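Gripper comparison, second progress note

Hi Lorna,

You asked for something short and readable this time, so I've left the spreadsheets out (Zhuoran can send them if you want the full horror). We're up to 1,090 logged grasps across both pad types, 665 of them on the blue pads, and I'm feeling a lot cheerier than I was in August!

The big change since my last note is the surface. We'd done nearly everything on a hard bench and the numbers looked lovely, but Fergus kept saying that a bench flatters any gripper, and he was right. So we've moved on to soft bedding and small wrapped food. A duvet gives when you press down on it, the folds get between the fingers, and thin crinkly wrappers slide about in a way that boxes never do. It's a much fairer test and I wish we'd started with it. 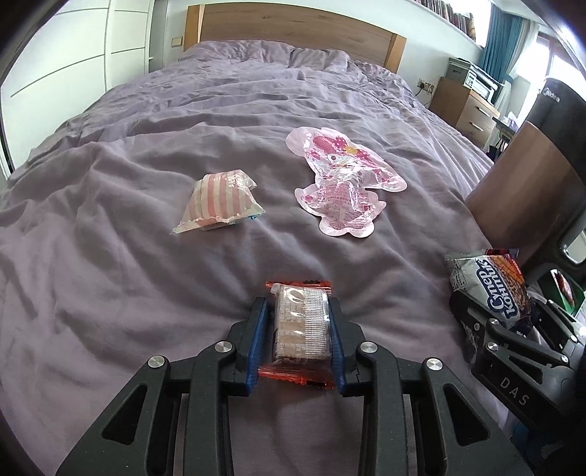
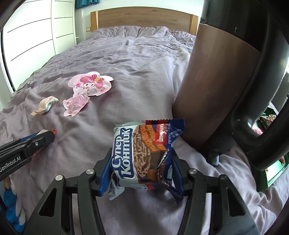
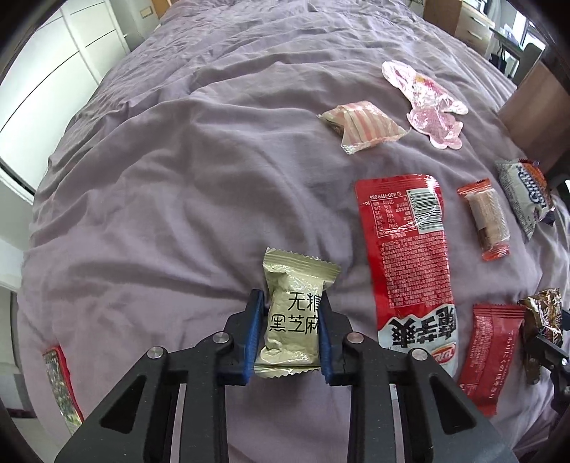 Snacks on the duvet, one held in the jaws each time.

What I'm watching most closely is how hard people squeeze. Rūta went through 231 of the duvet grasps by hand and found that most of the drops came from going in too gently, with the wrapper bunching up and the food inside slipping lower. Wafers are the awkward ones, as too much force and you've got crumbs. We've agreed to note any breakages from now on, which we should have been doing all along (my fault, that one).

The plain pads did better than I expected on stiff packets and worse on anything foil. I don't want to call a winner yet. There are only 8 item types in the set and I'd like more floppy things in there before anybody places an order.

Two niggles. The wrist camera loses sight of the fingertips when the item is tall, so Stijn is trying a slightly higher mount. And the controller from Plindovham still drops its connection now and then, usually when we're in the middle of a good run. I've written to them twice and will ring next.

Money is fine. We've underspent on parts, and I'd like to put what's left towards a second set of pads, if you're happy with that. Could you let me know before we start on the wardrobe and clothing tasks?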